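Regleta blanca Hisier con interruptor en cada toma

Inicio / Casa y taller / Electricidad / Regletas

Ref. Hisier 19
Vendido y enviado por Varivness
Disponible

Os confieso que las regletas son lo último en lo que pensaba cuando abrí la tienda. Yo quería vender lámparas, y lámparas vendo, pero todo el mundo me acababa preguntando lo mismo: «¿y esto dónde lo enchufo?». Así que empecé a probar regletas en casa, en el taller y en la mesa donde preparo los pedidos, y la que se quedó fue esta. La tengo puesta a diario y le he cogido cariño, qué queréis que os diga (sí, a una regleta).

Lo que me convenció fue que cada toma lleva su propio interruptor. Antes tenía una de botón único, de esas que apagas y se te va todo: el cargador, el altavoz, la impresora de etiquetas a medio imprimir... Con esta apago el flexo y dejo lo demás encendido. Parece una tontería hasta que te acostumbras, y luego vas a casa de tu madre, te agachas a desenchufar la tele y te acuerdas de mí.

Es blanca, mate, alargada y con las esquinas redondeadas. La quería así porque mi mesa también es blanca y los cables ya hacen bastante bulto ellos solos. La versión negra existe, la traen los de Kartha bajo pedido y tarda algo más; si la necesitáis, escribidme antes de comprar y os digo plazos.
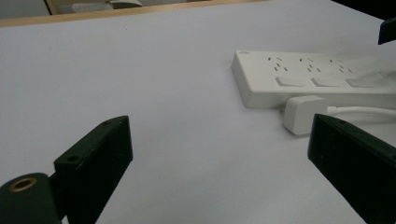
Las tomas admiten varios tipos de clavija, y eso en mi casa ha sido media vida. Tengo una lamparita que me traje de un viaje y un cargador que nunca supe de qué país era, y los dos han dejado de vivir con adaptador. Ahora bien, que una clavija entre no quiere decir que el aparato sea compatible con la tensión de aquí. Mirad siempre la etiqueta del aparato, por favor, que luego me escribís con el secador quemado y me da muchísima pena.

Los interruptores son de balancín y van un poquito hundidos. Esto lo agradezco más de lo que pensaba: trabajo con cajas, rollos de cinta y mil trastos encima de la mesa, y con la regleta anterior cada dos por tres apagaba algo sin querer con el codo. Con esta me ha pasado una vez, y fue culpa de una caja de bombillas que dejé caer encima.

Cómo la tengo puesta yo

Está encima de la mesa, tumbada, pegada a la parte de atrás. Probé a ponerla en el suelo y duré una semana, porque me pasaba el día de rodillas. Si la preferís abajo, dejadla en un sitio donde no la piséis y donde no llegue la fregona. También hay quien la pega con cinta de doble cara bajo el tablero; se puede, pero usad una cinta buena y comprobad que llegáis cómodamente a los botones.

Los cargadores gorditos los reparto, uno en cada punta, y en medio pongo lo que tenga clavija fina. Y el cable lo llevo siempre estirado, nada de enrollarlo debajo con una brida apretada.

Con qué la uso

Para escritorio y taller ligero: flexo, cargadores, altavoz, pistola de silicona de las pequeñas, la báscula de los paquetes. No la uso para estufas, hornos ni calefactores, y tampoco os lo recomiendo. Para eso, directamente a la pared. Y no encadenéis una regleta con otra, que ya sé que lo hacemos todos en Navidad. La potencia máxima viene marcada en la propia etiqueta de la regleta y es la que manda.

Es para interior. Ni terraza, ni baño, ni jardín «solo un ratito».

Limpieza

El blanco mate coge polvo, no os voy a mentir. Yo la desenchufo de la pared, le paso un paño seco y una brocha suave por las ranuras y se queda estupenda. Nada de pulverizar limpiador encima.

Envío y devoluciones

Los pedidos salen de mi almacén en 2 días laborables. La caja es de cartón, sin bolsitas de plástico, cosa que les pedí expresamente a los de Hoda, que son quienes me preparan los embalajes. Si no os encaja, tenéis 15 días para devolverla. Solo os pido que venga en su caja y sin restos de pegamento (si la habéis pegado bajo la mesa, ya es vuestra para siempre).

Si compráis 8 o más para una oficina, un aula o un coworking, escribidme y os hago precio. Factura con IVA, sin problema, me lo indicáis en las notas del pedido.

Dudas que me llegan mucho

¿Se puede colgar en la pared? Yo no la he colgado nunca y prefiero no prometer nada. Sobre la mesa va de maravilla.

¿Hace ruido el interruptor? Hace clic, un clic normalito. A mí me gusta, así sé que lo he pulsado bien.

¿Puedo dejarla enchufada de noche? Yo apago las tomas que no uso antes de cerrar el taller. Es una costumbre, y me cuesta muy poco.

Aviso: el 21 de enero recibí reposición y quedan unidades en blanco. La siguiente tanda no la espero hasta finales de febrero, así que si necesitáis varias, mejor pedidlas juntas y os ahorráis un envío.

También os puede interesar: flexo de pinza Kartha, organizador de cables Hoda, caja de bombillas surtidas Varivness.

Añadir al carrito
Preguntar por este producto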